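Frequently Asked Questions: Vonero, Season 2

When does the new season begin?

The second season of Vonero opens on 17th April with a double episode. The remaining episodes are released weekly, one at a time, at the same hour. The full schedule is posted on the Fliveck program page.

Is the story a continuation of the first season?

Yes. The season resumes shortly after the closing of the Sæther harbor and follows the same family. Viewers who have not seen the first season may wish to watch at least its final episode, as the opening scenes refer to it directly.

Will there be a spin-off series?

A companion series under the working title Wulberg is in development. Two characters from that project appear in the new season as guests. Fliveck has not yet decided whether to order a full series, and casting beyond those roles has not been announced. 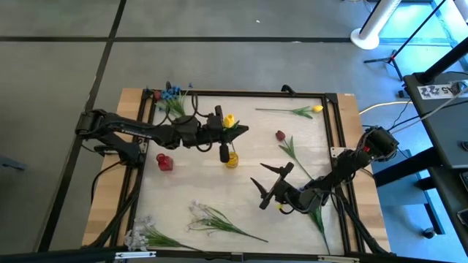 A decision is expected in November. Until then, the production office is unable to answer questions about scripts, story lines or filming locations for the companion series.

May I attend a screening?

A preview screening will be held for registered members. The theater seats 227 guests, and places are assigned by drawing. Each member may request one additional seat – names must be given at the time of the request and cannot be changed later.

Are subtitles and audio description available?

Subtitles are provided for every episode on the day of release. Audio description is added within the same week.

Can I submit a script or a story idea?

No. Unsolicited material is returned unread. This policy applies to both series.

How do I send a question to the writers?

Questions may be submitted through the contact form and should not exceed 400 characters. A selection is answered on the program page after the final episode. Individual replies are not possible.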